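Desks of Pollgate: The White One

Gallery 16 in the furniture series

Regular visitors will know the arrangement by now. We go round the rooms at Pollgate, we look at the desks, and Celeste Sepúlveda tells me which ones I am being unfair to. We have done the oak monster on the landing and the folding table that folds when it feels like it. February 2022 belongs to the white desk in the small room at the back, which is long, plain and much fussier about its surroundings than it looks.

A word on names. The house inventory calls it the Drullent, after the shop that sold it to us, and the shop has since become a place for tiles. Everyone else calls it the white desk. There is another white desk upstairs but it has gone cream, and we don't discuss it.

Getting it in

The delivery note said 22 minutes for assembly. Renata Yáñez kept the note and has it pinned inside a cupboard door, where she can look at it when she needs cheering up. The top came up the back stairs on its long side, went into the room, came out again, and went in the other way round. There is a dent in the plaster on the stairs at elbow height which predates the desk, according to the people who carried the desk.

Where it ended up

We tried it flat against the back wall first, like sensible people, and found that whoever sat at it had the door behind them and spent the afternoon looking over one shoulder. Celeste wanted it under the light. I wanted it anywhere that would let me go home.
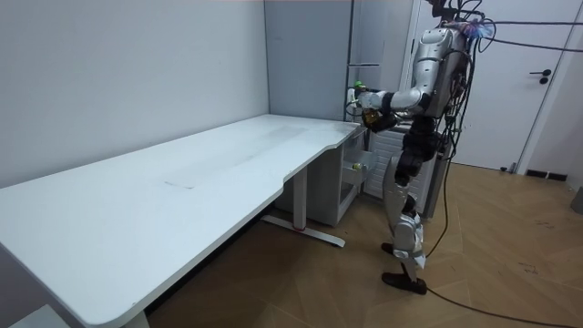

Photo: Pollgate house collection / R. Yáñez

The white desk with its drawer unit tucked under one end. Note the rounded corners, a mercy to the hip, and the curved cutout where the top meets the drawers. I spent a good week thinking that curve was damage and drafting a letter about it.

The marks

White desks are sold by people who have never eaten a sandwich. The grey smudges across the middle come with wipe marks to match, so you get the dirt and the evidence of effort in one go. There's a faint rectangular outline among them as well. Theories so far: a tray, a blotter, a parcel somebody leaned on. Celeste says it is a laptop and that I should stop asking people.

We have tried washing-up liquid, bicarbonate of soda, and a spray called Bonditach which smells of pears and promises a great deal on the label. It did shift something. Mostly it shifted the smudges a few inches to the left. If you are going to have a go, use a damp cloth and dry it off straight after, and please don't use the green side of the sponge. We had a glass-topped table once. You may remember it from Gallery 9, under "Regrets".

The drawers

White, like the desk, and bought separately, from Hamdan's clearance in June, at a price that made Renata suspicious and me very happy. The whites are near enough under the ceiling light. I would ask you not to compare them in daylight.

The drawer unit was meant to live at the other end. It was moved for one afternoon so that someone could get at a socket, and that was that. Most of the furniture in this building has been placed on the same principle.

The floor

It is wood, and it gets its own paragraph after the letters we had last time about leaving floors out. (Two letters. Both from Renata.) We sweep it more than it needs and polish it less than it would like. Felt pads go under anything with legs, and the pads then come off and go for a walk by themselves. There were 100 in the packet when we bought it. I found one in my coat.

Sitting at it

Very pleasant, as it happens. Long enough to spread out papers, pale enough to make any stray paperclip look like an accusation. The height suits Celeste, who is tall, and suits me with a cushion. Bring your own mug mat. We had some, and I'd like them back.

Next in the series: the telephone table, provided we can find the telephone.

Corrections and complaints to Renata, who files them in the second drawer down.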